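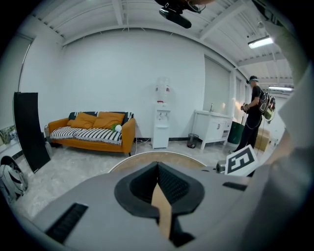
The demonstration room at Kemis, seen over the body of a hand-held gripper. The water dispenser is against the back wall.

I went to the Kemis open day in July expecting to be frightened, and I had dressed for it. Everything I read about robots promises that I will either be replaced or set free by one, and I wanted to look the thing in the eye. What I got was a tour of a very tidy living room with an orange sofa in it.

The sofa, I should say, is excellent. It has orange cushions and a striped throw, and I spent more of the afternoon thinking about it than the organizers would have liked. There is a sink a few steps away on a white cabinet. If you wanted to teach a machine what a home is like, you could do worse, although in my home the sink and the sofa have never been on such close terms.

The work itself goes like this. A person picks up a gripper, a sort of mechanical hand with a camera on it, and does a chore. Then the person does the chore again. The recordings go off to be digested by software, and at the end of a long road a robot is supposed to be able to do the chore without the person. We were told that a single task wants 200 good takes before anyone upstairs is happy. The one on the schedule for our group, folding a dish towel, stood at 161. I asked what was wrong with the other 39 and was told that nothing was wrong with them, they just hadn't been done yet.

I came home with a pamphlet. It says that the Hirano program, as the whole effort is called, will "take the dull jobs off our hands." I have no quarrel with the goal. I would only point out that the dull job of folding a dish towel once has been turned into the dull job of folding it 200 times, and that this second job is being done by people, in Flurnley, for an hourly wage. I have folded perhaps a dozen towels this year. On the numbers, automation has so far created a good deal more towel folding than I have.

One of the staff works in a headset and carries a backpack with cables looping out of it, which is more gear than my uncle took to the Arctic. I had pictured the future as a machine dressed up to look like a man. It was instructive to see the man go first.

Visitors were allowed a turn with the gripper. The line was 20 people long and moved at the speed of a bank. When I got to the front I was asked to pick up a plastic cup and put it down again, and I dropped it. I have been picking up cups since before I could talk. Put a tool between me and the cup and I was a toddler again, with a crowd behind me being kind about it. A boy who looked about nine did it first try and wanted to know if there was a harder one.

That cup has stayed with me longer than the pamphlet has. We talk about household work as if it were nothing, the stuff left over once the real work is finished, and we have paid for it accordingly for as long as anyone has kept books. Now a company with a serious budget has discovered that wiping a counter is hard. My mother could have told them over the phone. She would also have mentioned that the counter needs wiping again after lunch, a point I did not hear raised.

Wukeck, which puts up the money, hopes to have 400 tasks in the library eventually. I tried to list 400 things I do around the house and ran dry before I filled a page, and several of those were kinds of sitting. I suppose the machines can have the rest. I would want some say in the order, though, and I'd put the gutters well ahead of the towels – I rather like the towels.

They gave us coffee afterward in paper cups. A woman with a tray went around and collected the empties by hand, all of them in one trip.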